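Home | Articles | Categories | Recent changes | Log in

Gripper comparison (domestic robotics)

By the Poltville Automation Wiki editors. Last revised in June.

A gripper comparison is a trial in which two or more robot hands are put on the same arm, or on matching arms, and given the same household jobs. The aim is to find out which hand drops fewer things, breaks fewer things and needs less attention from the operator. Results are often quoted in sales material, where they tend to lose most of their conditions.

Background

Early comparisons used rigid blocks and cups. These objects are easy to buy and easy to score, and nearly every gripper does well on them. Cloth came later, and scores fell. A shirt has no fixed shape, hides its own edges and sticks to its neighbors, so a grasp that works once says little about the next one. Laundry has become a common test for this reason, although there is still no agreed way to score it. Some groups count a garment as moved if any part of it reaches the drum. Others want the door to close on it.

The Norkard trials

The trials most often cited under this heading compared 4 gripper designs on a two-arm rig at the Norkard workshop in Poltville. Each design was given 1000 attempts at moving clothing between a basket and a front-loading washer. The report favored a two-finger parallel design named Callum. Its margin over the runner-up was small, and the order of the two changed when heavy garments were left out of the count.

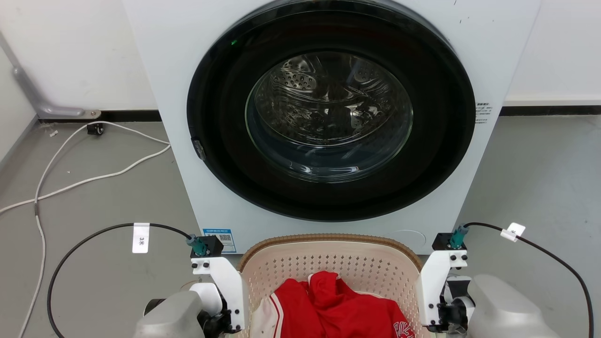
The report says nothing of how often an operator stepped in. Attempts stopped by hand were logged as "void" and taken out of the total, a choice that flatters any gripper that tends to snag. Nor was the order of testing shuffled. Callum went last, after the operators had already worked through 3000 attempts with the other designs, and people get better at driving a pair of arms with practice.

Cameras and controllers

Gripper results are hard to separate from the cameras used with them. A hand that blocks its own view of the cloth may look worse than it is, and moving a camera a short way up the wrist can change a score more than a new set of fingers does. The controller matters too. The Bošković controller, used in a follow-up trial, limited closing force in 15 steps, and its supporters credit it with fewer pulled threads. The follow-up also used newer fingertips, so the claim remains untested.

Criticism

Critics argue that most published comparisons measure the whole rig and then print the name of the gripper at the top. Few trials report wear, cleaning time or the cost of spare fingers. Fewer still have been repeated by a second group. Supporters answer that an imperfect test on real laundry is more useful than a tidy one on blocks, which may be true, but does not make the rankings any firmer.

See also: Parallel gripper; Wrist camera; Remote operation; Cloth handling

This site uses cookies to remember your settings. By continuing to browse you accept their use.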